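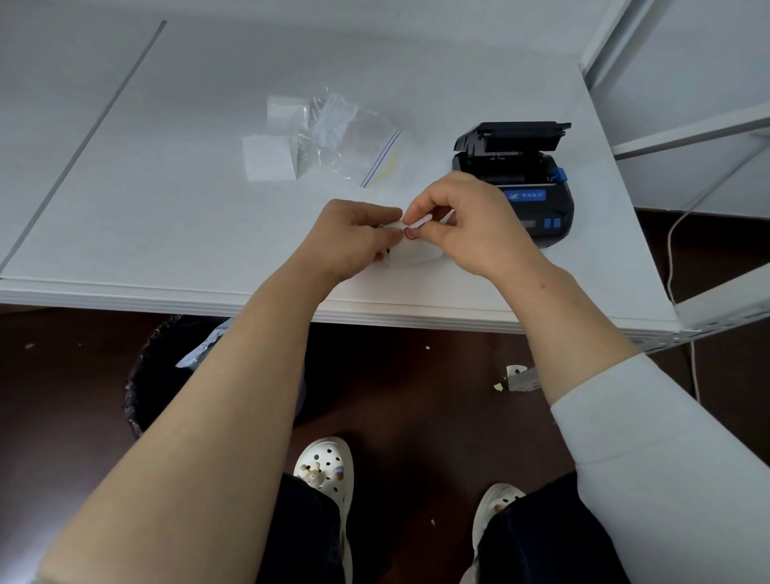

**Figure 3.** Label handling next to the open printer, head view. Both hands are on one label.

### 4.2 Living with the Fonau kit

I'll start with the label printer task, since it's the one I kept going back to when I was deciding what I thought of the Fonau kit. We tried 17 tabletop tasks in all and most of them were pretty kind to the head camera: big objects, slow hands, lots of contrast with the table. Labels are mean. They're thin, they're white, our desk is white, and the interesting part happens between a thumb and a finger (Figure 3). If a recording service can give me usable hand tracks on that, I'm willing to trust it on cups and boxes.

Quick recap of what you get. The kit is a head mount, a belt pack and an upload account, and Fonau sends back each session cut into segments, with hand poses and a line of text per segment. We paid for the middle plan, which promises a return in 4 days. Ours mostly kept to that, apart from one batch in December that sat in the queue for a week and came back with the segments numbered wrong. Support fixed it the same afternoon I wrote in, so no hard feelings.

We sent in 660 segments' worth of material and I read every text line myself, with Ásdís Grímsdóttir doing a second pass on anything I'd flagged. I flagged 146. That sounds like a lot until you look at what they are! Most were wording (the same motion called "pull" in one segment and "remove" in the next), and those went away once we sent Fonau a short verb list. The ones that bothered me were boundary errors. When both hands hold one label, the segmenter likes to call the grasp finished as soon as the fingers stop moving, so the peel gets chopped off and handed to whatever comes next. For training a policy that's a real problem — the peel is the whole point of the segment.
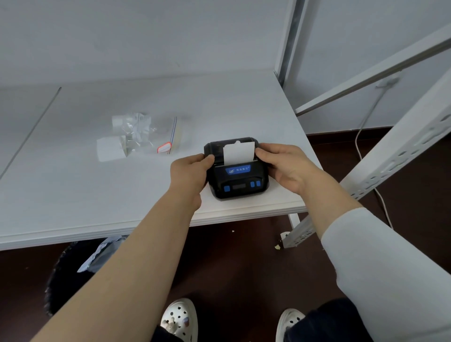

**Figure 4.** Same task, both hands on the printer, with a blank label standing up out of the slot.

The printer half of the task was a much happier story. With both hands on a dark body against a light tabletop (Figure 4), the wrist estimates were steady and I'd use them as they come. Fingertips were a bit worse where they wrap around the top corner of the housing, and the kit reports that with a low confidence score, so you can filter on it. The label in the slot is another matter. Fonau's object masks kept merging it with the table, and Jarlath Fitzgerald ended up redrawing some of them by hand in our own tool. He'd like it noted that he did not enjoy this.

Two smaller gripes. The mount's tilt hinge has no marks on it, so getting the same view twice means fiddling with it every morning, and our early sessions have noticeably different amounts of floor and shoes in them. We now set the tilt against a strip of tape on the desk edge before each session (a printed scale on the hinge would save everyone the tape). And the export only writes timestamps relative to the start of a session, which made lining things up with our robot logs more annoying than it had any right to be.

Would I pay for it again? For rigid objects, yes, pretty happily. For labels, film, bags and anything else thin, I'd budget a person for the masks and the segment ends, or I'd buy the cheaper plan with poses only and do the cutting in-house. We compare both routes in Section 4.3, where the same policy is trained on the segments as delivered and on the corrected set.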